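A kitchen table with nothing to cook on it

I went to Skellora on a Monday expecting a proper kitchen, with a hob and a smell of onions. What I got was a big beige table, a white wall and a woman who has spent 7 years thinking about where people put their plates. She runs the table sessions there (she asked me to leave her name out, so I have), and she'd already put the kettle on, which is my favourite quality in anyone I interview.

"People come in and apologise for being messy," she told me. "Then they lay a table and it's lovely. They just haven't had the space at home."

The sessions are for anyone who has moved into a smaller place and feels a bit lost in it. You get things to lay out, you lay them out, you talk about it. Nothing gets eaten. I did ask about that, and I asked about the avocado too, as I'm the sort of person who can't leave one alone without wanting to squeeze it.

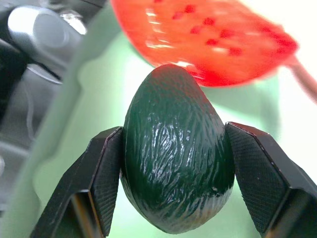

The avocado, with something bright red just above it.

"Everyone wants to squeeze it!" she said. "It's the dark green, I think. It makes people hungry. I had a lady tell me off once for having it out during Ramadan, she was laughing, but she said it was cruel at four in the afternoon."

Her own kitchen at home is tiny. She measured the worktop for me from memory, 93 centimetres end to end, and said she'd fought with it for 5 years before she got rid of anything. What went first? The big serving dishes, a whole set of Datusska ones that had been a wedding present. "I kept moving them to get at the plates. Every single day, moving them, putting them back. I rang my sister and said come and get these before I change my mind."

So now she is very firm on plates. She likes them round, plain and in different colours, and she likes them all out in a row before any food is thought about. I said my mum would have had a fit at plates that don't match. She wasn't having it.

"Matching is for people with cupboards," she said. "If you've got a pink one and a yellow one, the children know whose is whose and you don't get the row at teatime. Well, you get a different row."

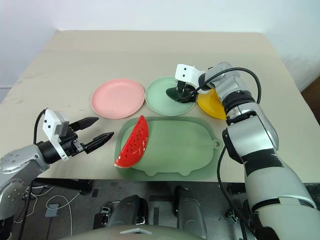
Trays were what we talked about longest. She is mad about trays. She reckons a tray at the front of the table is the best thing you can do for a small home, as all the bits that wander about end up in one spot and you can lift the lot away when you need to wipe down. I told her mine lives behind the fridge and she looked so sad that I've since dug it out.

She used to work at Orkia, on the shop floor, and she still talks like someone who has watched a lot of couples fall out over storage boxes. "They'd buy 72 litres of box and have nowhere to put the box," she said, topping up my tea. "I wanted to follow them home."

Would she ever run the sessions with real cooking? She pulled a face. There's the washing up, for one thing, and she thinks people get shy when there's food to spoil. She'd like a second table, though, and perhaps a few bowls, and she's still arguing with herself over whether to allow mugs.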